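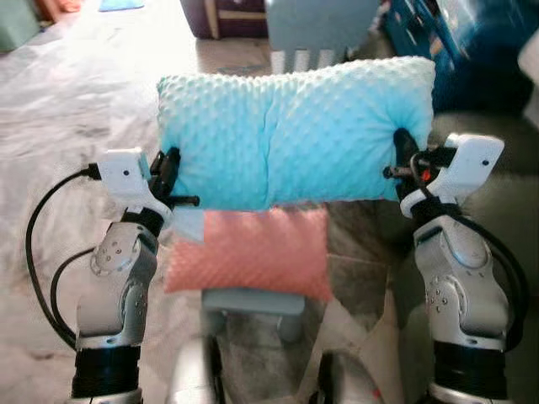
第5章　把持部の比較試験（柔軟物）

5.1　適用範囲
本章は、双腕機Lodura に取り付けた把持部を、家具のある室内で比較する場合の設定および操作の手順を定めるものです。対象物は、クッション、枕、畳んだ布など、把持によって形状が変わる物品とします。硬質物の試験については第4章を参照してください。

5.2　準備
1. 左右の把持部に同一形式の指を取り付けます。形式の異なる指を左右に混在させた状態で試験を行わないでください。
2. 把持部から出るケーブルは、腕の外側に余裕を持たせて配線します。手首を可動範囲の端まで回し、ケーブルに張りが生じないことを確認します。
3. 対象物を載せる台を、両腕の中間に置きます。子供用の椅子など座面の低い台を用いる場合は、制御器Lai の設定画面で「低位」を選択します。
4. 試験番号、指の形式および対象物の名称を記録表に記入します。

注記：初回起動時の把持力設定値は26です。前回の設定値は電源を切ると保持されません。
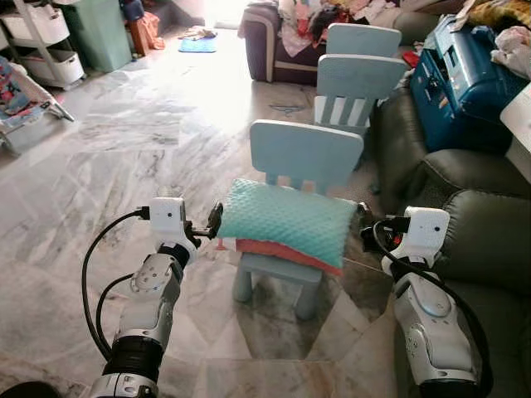
5.3　両端把持の手順
1. 両腕を待機姿勢から接近姿勢へ移します。
2. 左右の指を開き、対象物の両端の外側まで移動させます。指の先端が台に触れた場合は停止し、高さを再設定します。
3. 左右を同時に閉じます。片側のみ先に閉じると、対象物が回転することがあります。
4. 設定値26で保持できない場合は、1段階ずつ上げます。上限は51とし、これを超える設定は行わないでください。
5. 対象物を台から離し、姿勢を保ったまま静止させます。静止中の滑り、ねじれおよび端部のしわを記録します。
6. 元の位置に戻し、指を開きます。指が布地から離れたことを目視で確認した後、腕を退避させます。

注意：対象物を重ねて置く場合、下の物品を指に挟み込むおそれがあります。下の物品の縁が出ているときは、接近高さを個別に設定してください。

5.4　周囲の安全確認
試験区域を移動する前に、次の事項を確認します。
1. 床に電源コード、袋、小物などがある場合は、走行経路から除くか、経路を変更します。
2. 腕の届く範囲に人が立ち入るときは、操作者は動作を開始しないものとします。
3. 棚や机に近接して腕を下ろすときは、低速動作に切り替えます。
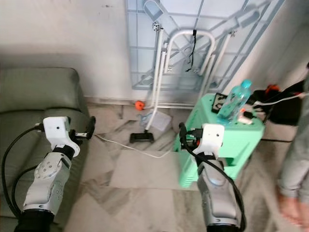

停止操作を行った後は、エラーコードの有無を確認してください。コード57は手首関節の過負荷を示します。この場合、把持部に触れる前に制御器を待機状態とし、腕の支持を確保したうえで対象物を取り外します。コード1268は左右の通信時刻の不一致を示すもので、制御器の再起動により解除されます。再発する場合は、Drorkstead の保守窓口に連絡してください。

5.5　指の形式による差異の評価
標準指とLillden 指を比較する場合は、対象物、台の位置および把持力設定値を変更せず、指のみを交換します。交換後は必ず原点合わせを実施します。評価は、把持の成否に加え、次の項目について行います。

・持ち上げ開始時の対象物の傾き
・静止中の滑り
・解放時の布地の引っ掛かり
・再把持に要した回数

成否のみを記載した記録表は、比較資料として受理されません。
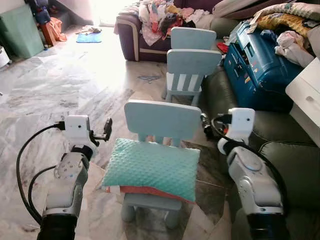 Clotilde Baudry からは、布地の凹凸が大きい対象物では指の形式よりも把持位置の影響が大きく、端から指一本分内側を挟む条件を別に設けるべきである、との意見が寄せられています。本版ではこの条件を任意項目とし、実施した場合は記録表の備考欄に把持位置を記入するものとします。

5.6　終了処理
1. 両腕を待機姿勢に戻し、把持部を開いた状態で電源を切ります。
2. 指の接触面を乾いた布で拭き、付着した繊維を取り除きます。
3. ケーブルの被覆に擦れがないことを点検します。
4. 記録表に操作者および確認者が署名します。操作者が確認者を兼ねることはできません。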